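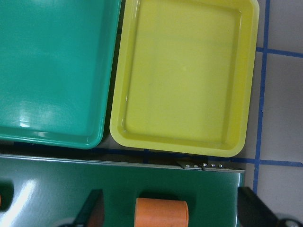

Getting the Commissioner to Call Back: Deadlines, Repair Grants and the Town of Harby
Speaker notes, Halima Rugemalira
11 November 2020

Opening

Say thank you to Gwendolyn Esposito for the invitation. She asked for 20 minutes. Keep to it, she has a bell.

Ask for a show of hands: who has ever sat through a meeting where the person at the head of the table told everyone to work faster? Keep your hand up if you worked faster. (Pause. Wait for the laugh. If there is no laugh, they are managers, move on.)

I ran the home repair grant desk in Harby for four years. When I took it over there were 911 applications open. People still ask if that number is a joke about the phone line. It was a spreadsheet.

The order from above

In June the regional commissioner called all of us in and gave firm instructions. Any official found sitting on a grant file would answer for it personally. It was a good speech. He pointed at things.

Tell the part about the next morning: every file in the building had moved one desk to the left. Nobody was sitting on anything anymore. The families with tarps on their roofs were no closer to a roof, but our dates looked wonderful.

Slow down here. The commissioner meant what he said, and I think he was right to be angry. He had asked us for the wrong number, "days on desk," and we were very willing to give it to him.

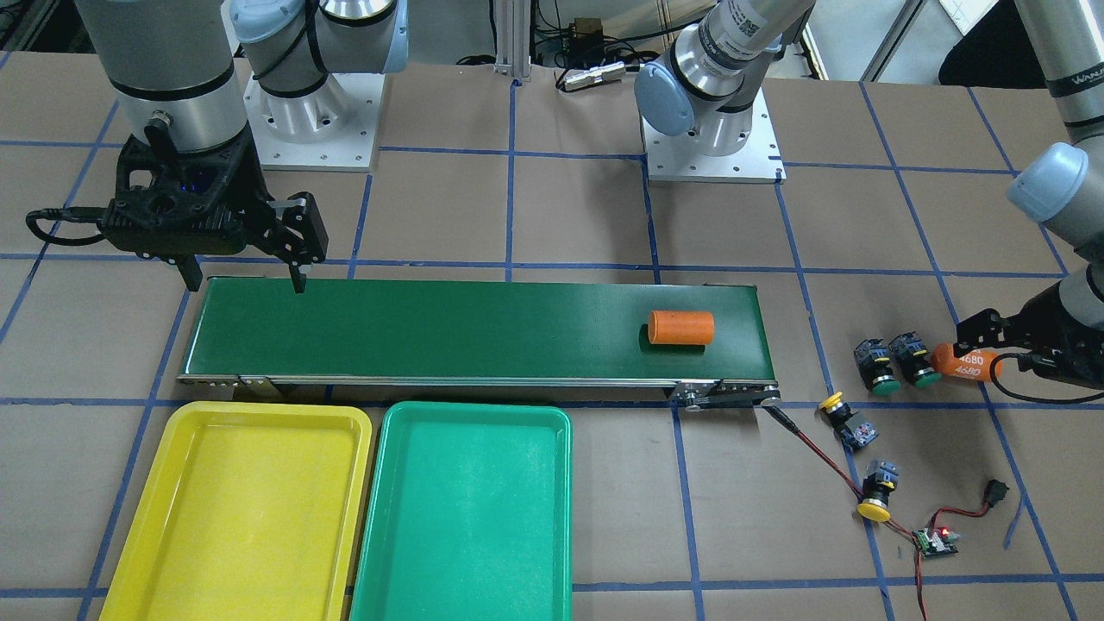
What was holding the files up

Two things, both dull.

First, the inspection. A house had to be inspected before the grant was approved and again before the money was paid, and the same inspector did both. He also did the restaurants. In summer the restaurants won.

Second, proof of ownership. Half the street lived in a house that was still in a grandmother's name. The form had one line for this and the line said "Attach deed." We had people come back with the deed to the car.

Don't do the whole story about the goat shed. Only if someone asks.

What we changed

Swapped the line on the form for a short list of papers we would take: tax receipt, court letter, a sworn statement from a neighbor. Legal took longer to agree to that than the town took to build the new library steps.

Borrowed an inspector from Bråten on Thursdays. Bråten wanted a written agreement, a parking space and their name in the annual report. They got the parking space.

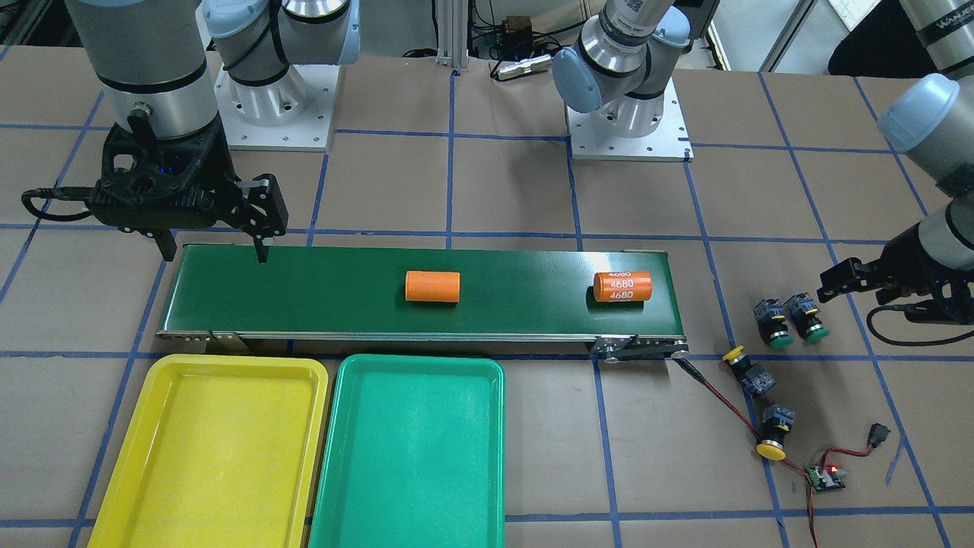 Then we stopped reporting days on desk and started reporting one thing, which was the date the money reached the household. The first report was awful. I was asked if I would like to present it differently. I said I would like to present it sitting down.

If someone asks about software: yes, we bought Trineo. It's fine. It prints the same list in color.

Closing

Back to the commissioner. He did call, in the end, to ask why our numbers had gotten worse since his speech. I told him these were the real ones. Long silence on the line. Then he asked for the form.

Questions. Repeat each one into the microphone, the back row can't hear. Leave the sign-up sheet with Gwendolyn.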